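Drolness Weavers' Circle: Frequently Asked Questions

Last updated March 21, 2023

Do I need to know how to weave before I come?
Not at all! Plenty of our members had never touched a loom when they walked in. If you can tie a knot and count to eight, you can make a dish towel on your first table loom, and we love watching that first one come off.

Where do you meet?
In the upstairs studio at Terside, next to the library parking lot. Use the side door and follow the stairs up (there's an elevator at the far end of the hall if you need it).

What does it cost?
Membership is $28 a month and covers loom time, warping boards and the use of our book shelf. Yarn is extra. You can bring your own or buy cones from the cupboard at what we paid for them.

What yarn should a beginner buy?
Start with 8/2 cotton. It's strong, it comes in wonderful colors, and it forgives a lot of fussing at the loom. Please save the mohair for later. It sticks to itself and to you.

How do I reserve a loom?
Write your name on the sheet by the door. The Pearce loom is the big floor loom by the window, and it books up fast, so look a few weeks ahead. The table looms are nearly always free in the mornings.

Can I leave a project on a loom?
Up to two weeks on a table loom, up to four on the Pearce. Pin a tag to the cloth with your phone number on it.

My edges pull in. What am I doing wrong?
Probably laying the weft in too straight. Bring it across at an angle, or in a little hill, and then beat. Give it more slack than feels sensible! Everybody's edges wobble for the first yard or so, and then one day they're lovely.

Why does waffle weave look flat on the loom?
Because it's stretched tight. Once it comes off and goes through a warm wash, the threads relax and those deep little cells pop up. It's my favorite moment in all of weaving. It also shrinks a lot, so plan your towel longer and wider than you want it.

How should I wash a finished piece?
Cotton can go in the machine, warm, with like colors. Wool goes in a basin with mild soap and no rubbing. Hem before washing, always.

What is the Stemelitz project?
Our big group blanket, which we started in January. Each member weaves one strip from the same pattern, and we're at 822 rows so far out of 2,661. New weavers are very welcome to take a strip.

Do you have cloth I can handle before choosing a weave?
Yes, lots, and please do pick it up, fold it and scrunch it. 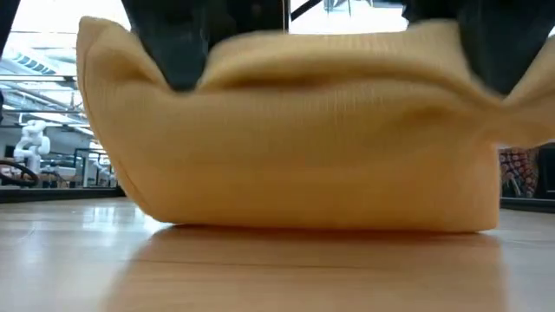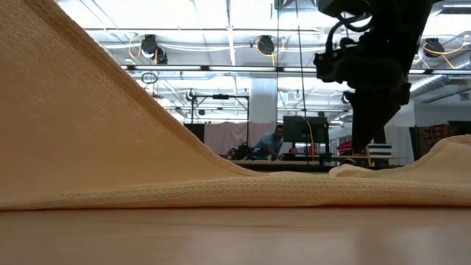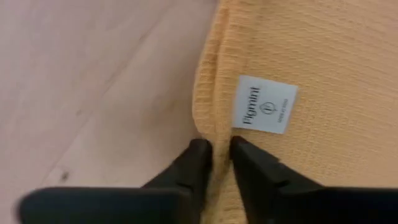

Textiles in yellow and tan, on a light wooden surface.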